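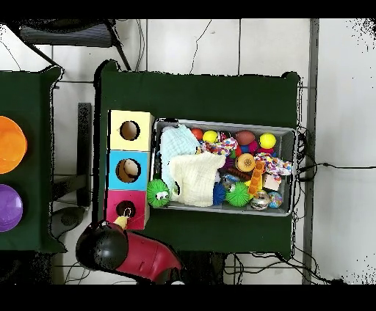 Sorting Things by Kind

Sorting means putting things that are alike in the same place. You sort when you put spoons with spoons in the kitchen drawer. A mail carrier sorts when she puts letters in order by street. Pet toys are good for learning to sort, because there are so many different kinds.

Look at the gray tray on the green table. It holds balls, cloth and a knotted rope toy, all close together. Next to the tray are three boxes. One is pale yellow, one is sky blue and one is bright pink. Each box has a round hole in it.

Before you sort, you need a rule. A rule tells you what goes where. The same pile of toys can be sorted by many rules.

Sorting by color

Color is the rule most people try first. Red things go together and blue things go together. This works well for a plain red ball or a plain yellow ball.

It is harder with the rope toy. The rope is pink, blue, white and orange. Does it go with the pink things or the blue things? You could make a new group called "many colors." You could also pick the color you see the most of. Both are fair, as long as you do it the same way every time.

Sorting by shape

Most balls are round like an orange. The brown ball in the tray is an oval, like a small football. If your rule is "round things," you have to decide if an oval counts. If your rule is "balls," it is easier. A football is a ball even though it does not roll straight.

The green fuzzy ball hanging over the side of the tray has soft spikes and two googly eyes. It is still a ball. It could also go in a group called "toys with faces."

Sorting by feel

Close your eyes and pick up a sock, then a spoon. You can tell them apart without looking. Towels and knitted cloths bend and fold. Hard things keep their shape when you squeeze them. Feel is a useful rule when you are packing, since soft things can go around hard things and keep them from banging together.

Sorting by size

A box with a hole in it has its own rule. Things smaller than the hole can go in. Things bigger than the hole cannot, unless they are soft enough to squash. A thin cloth may go through a hole that is too small for a large hard ball.

How the animal shelter does it

The Stunville Animal Shelter gets bags of used toys from families in town. Last January it was given 422 toys. Pascal Pfeiffer works in the toy room there. He sorts everything twice. The first time, he looks for toys that are torn or have loose parts, and those are thrown away. The second time, he sorts by the animal that will use them. Large dogs get the big toys. Cats get the small light ones. The toys are washed before any animal plays with them.

Try it yourself

1. Ask a grown-up for a tray and three boxes. Shoe boxes are fine.

2. Find things to sort. Socks, blocks, lids and balls all work.

3. Choose a rule and write it on a piece of paper.

4. Sort everything. If something does not fit your rule, put it to one side.

5. Mix it all up again and choose a different rule.

6. Ask a friend to look at your boxes and guess the rule.

Words to know

Sort: to put things into groups.

Rule: what you use to decide which group a thing goes in.

Oval: a shape like a circle that has been stretched.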